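Greifzelle an der Arbeitsplatte: Simulation vor der Inbetriebnahme prüfen

Anleitung für Schichtleitungen und Einrichter in der Geschirrausgabe, Stand 21. Oktober 2023
Bearbeitung: Hannelore Riedl, Arbeitsvorbereitung Grabner

Die Anleitung gilt für Betriebe, die einen Greifarm der Baureihe Plundero an einem bestehenden Arbeitsplatz einsetzen und die Abläufe vorher in der Simulationsumgebung Minow testen. Programmierkenntnisse sind nicht erforderlich. Benötigt werden ein Zugang mit der Rolle „Einrichter“ und die Arbeitsplatzbeschreibung der bisherigen Handarbeit.

1. Arbeitsplatz aufnehmen

Vor dem Start der Simulation wird festgehalten, welche Handgriffe die Beschäftigten bisher ausführen. Dazu gehören auch Tätigkeiten, die in keinem Plan stehen: Teile beiseiteschieben, beschädigtes Geschirr aussortieren, Kleinteile von der Platte nehmen. In Minow wird jede Tätigkeit unter „Aufgaben“ angelegt und einer von 6 Klassen zugeordnet. Klasse 1 und 2 übernimmt der Arm, alle übrigen bleiben bei der Person am Platz.

2. Szene laden und Greifpunkt kontrollieren

Unter „Szenen“ die Vorlage „Arbeitsplatte lang“ öffnen und den Lauf bis zum ersten Greifvorgang abspielen. Dann anhalten. Zu prüfen sind der Sitz des Teils zwischen den Fingern und der Abstand der Armglieder zu den Gegenständen auf der Platte. Bei kleinen Teilen verdecken die Finger einen großen Teil der Oberfläche. In diesem Fall die Ansicht drehen, bis die Greifflächen erkennbar sind.

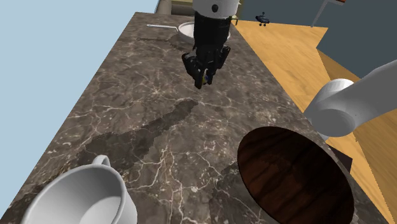
Abb. 1: Angehaltener Lauf in der Simulation. Kleinteil zwischen den Fingerspitzen, dahinter die weiße Pfanne, im Vordergrund Becher und Holzgeschirr.

Gegenstände mit Stiel oder Henkel benötigen eine eigene Sperrzone. Die automatisch erzeugte Zone umfasst nur den Grundkörper und muss von Hand erweitert werden. Schatten auf einer gemusterten Platte sind bei der Kontrolle kein Maß für die Höhe des Greifers; maßgeblich ist der Wert im Feld „Z-Abstand“.

3. Testreihe starten

Die Testreihe umfasst 4000 Läufe mit veränderter Lage der Gegenstände. Der Grenzwert für die Freigabe liegt bei 92 Prozent fehlerfreier Läufe. Wird er nicht erreicht, zuerst die Fehlerliste nach „Greifen“ und „Ablegen“ trennen. Häufen sich Fehler beim Ablegen, ist die Ablagefläche meist zu knapp bemessen.

4. Aufgaben am Platz neu verteilen

Mit der Freigabe ändert sich der Arbeitsplatz. Das wiederholte Umsetzen entfällt, hinzu kommen Überwachung, Störungsbehebung und Sichtprüfung. Diese Tätigkeiten sind in der Zeitvorgabe auszuweisen, andernfalls erscheint der Platz in der Auswertung als unterbesetzt oder leer laufend. Pro Schicht sind 2 Personen für das Quittieren von Störungen einzuweisen. Die Einweisung findet vor dem ersten Betriebstag statt und zählt als Arbeitszeit.

Die Beschäftigten erhalten Einsicht in die Fehlerliste. Bei Drerard kamen im September mehrere Korrekturen der Sperrzonen aus der Spülküche, darunter die Zone für abgestellte Becher am Plattenrand.

5. Ablage

Szene, Fehlerliste und geänderte Arbeitsplatzbeschreibung unter derselben Versionsnummer speichern. Nach jedem Wechsel der Greiffinger ab Schritt 2 wiederholen.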